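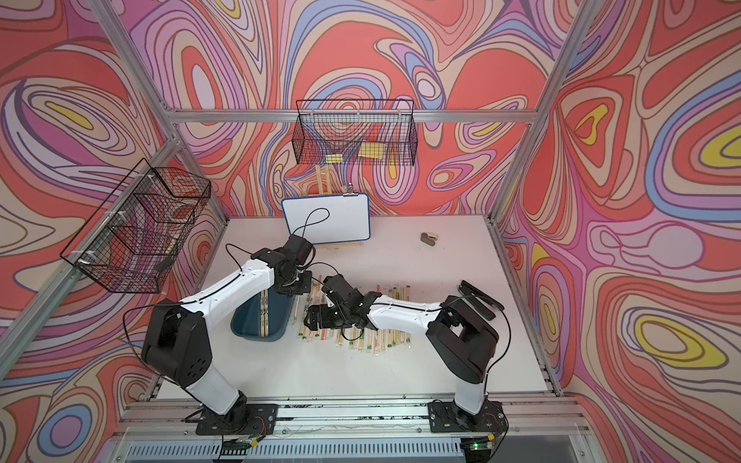
Die Stäbchen müssten alle in dieselbe Richtung liegen, hatte die Nachtschicht ins Übergabebuch geschrieben, bedrucktes Ende nach links, sonst nehme Wolel die Kiste nicht an. Darunter stand keine Unterschrift, nur ein Kürzel, das in der Personalliste nicht vorkam.

Ich las den Eintrag zweimal und schlug das Lieferhandbuch auf. Abschnitt 5 regelt die Gebinde. Einwegstäbchen, paarweise in Klarsichthülle, sind lose in offener Kunststoffkiste anzuliefern. Zur Ausrichtung enthält der Abschnitt keine Vorgabe. Die Toleranz für beschädigte Hüllen ist angegeben, ebenso die zulässige Luftfeuchte im Lager. Eine Richtung kommt nicht vor.

Das Lager in Nornum verteilt Verbrauchsmaterial an Kantinen und Imbisse im nördlichen Bezirk. Servietten, Deckel, Rührstäbe, Stäbchen. Ich war seit März für die Kleinteile zuständig. Die Arbeit besteht aus dem Öffnen von Kartons, dem Umfüllen in Kisten und dem Ausfüllen eines Formulars je Kiste. Das Formular hat 9 Felder. Acht davon sind Pflichtfelder. Das letzte trägt die Bezeichnung »Lage« und war auf allen Bögen, die ich bis dahin gesehen hatte, leer geblieben.

In der Ablage sah ich die Bögen des Vorjahres durch. Bei Servietten: leer. Bei Deckeln: leer. Bei Stäbchen für Ruvodari: leer. Bei Stäbchen für Wolel stand im Feld »Lage« jedes Mal ein kurzer waagerechter Strich. Ich hatte ihn bisher für eine Streichung gehalten. Er war mit Lineal gezogen und am linken Ende etwas dicker.

Ich rief bei Wolel an. Die Warenannahme teilte mit, es gebe keine Anforderung an die Ausrichtung. Man entnehme die Stäbchen von Hand, die Gäste ebenfalls. Auf die Frage, ob jemals eine Kiste zurückgegangen sei, entstand eine Pause. Zwei Kisten, hieß es dann, vor längerer Zeit. Der Grund sei nicht vermerkt. Man könne nur sagen, dass sie wieder verladen worden seien, bevor jemand den Lieferschein gelesen habe.

Danach füllte ich die erste Kiste nach Handbuch. Karton aufschneiden, kippen, nachschieben. Die Hüllen sind glatt, die Stäbchen rutschen beim Kippen übereinander und kommen in annähernd gleicher Lage zur Ruhe, aber eben nur annähernd. Einige liegen quer. Bei etlichen zeigt der Aufdruck nach rechts. Ich schrieb das Gewicht auf, die Chargennummer, den Zustand der Hüllen. Das Feld »Lage« ließ ich leer und stellte die Kiste an die Rampe.

Die zweite Kiste füllte ich nach dem Übergabebuch. Das dauerte fast 3 Stunden. Man nimmt eine Handvoll, stößt sie auf der Tischplatte auf, dreht die falsch liegenden um und legt das Bündel ab. Nach einer Weile sieht man den Aufdruck nicht mehr an, die Finger finden die Schweißnaht der Hülle und entscheiden danach. Das Verfahren ist nirgends beschrieben. Ich vermute, dass jeder vor mir es auf dieselbe Weise gefunden hat -- oder dass es nur diese eine Weise gibt.

Der Fahrer von Rønning kam gegen Mittag. Er nahm die zweite Kiste, prüfte den Bogen und stellte sie in den Wagen. Vor der ersten blieb er stehen. Er hob sie nicht an. Er fragte, ob die fertig sei.

Ich sagte, sie entspreche Abschnitt 5.

Er nickte und unterschrieb für eine Kiste.

Am Abend kippte ich die erste auf den Tisch zurück und begann von vorn. Die Halle war bis auf die Lüftung still. Gegen Ende der Schicht lagen die letzten Bündel in der Kiste, Aufdruck links. Ich nahm das Lineal aus der Schublade und zog im letzten Feld einen waagerechten Strich, am linken Ende etwas dicker.

Dann schlug ich das Übergabebuch auf. Der Eintrag der Nachtschicht endete in der Mitte der Seite. Ich schrieb den Satz noch einmal darunter, im selben Wortlaut, und setzte das Kürzel dazu.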